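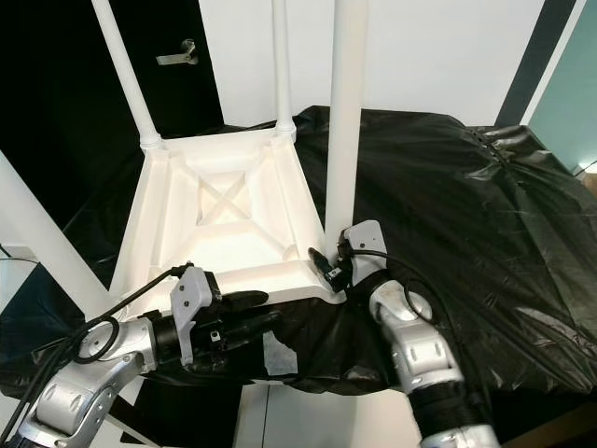 Home | Posts | Council | Contact

Posted in October by Flynn Ngata

I went to the Konamcombe council meeting to hear the vote on the library hours. It started at 7 and the public gallery was full.

The motion was to close the Mahuika Road branch on weekends. Council says it saves $4,000 a year.

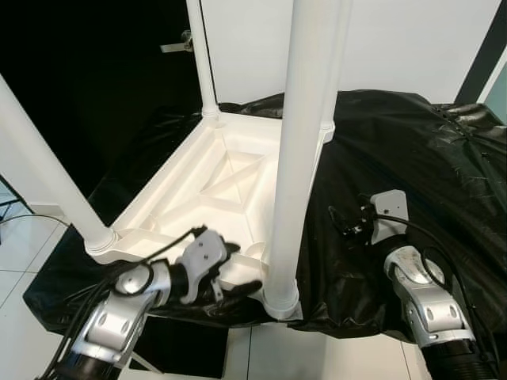
The mayor spoke first and went over her time. The petition had 121 signatures and was noted without debate. Two councillors asked where the savings figure came from and were told it would be taken on notice.

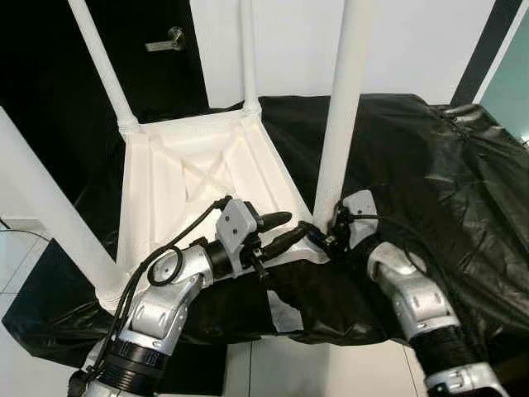 How they voted

It was deferred to the next meeting. Both Demodham ward councillors wanted it dealt with on the night. I'll go again.
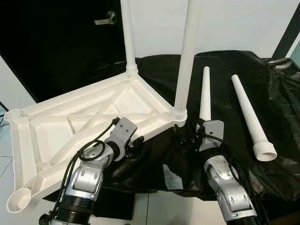 White plastic base, two legs in.

3 comments

Marg: Was the deputy mayor there?

Flynn Ngata: Yes, he voted to defer.

Pete R: Same thing happened with the pool.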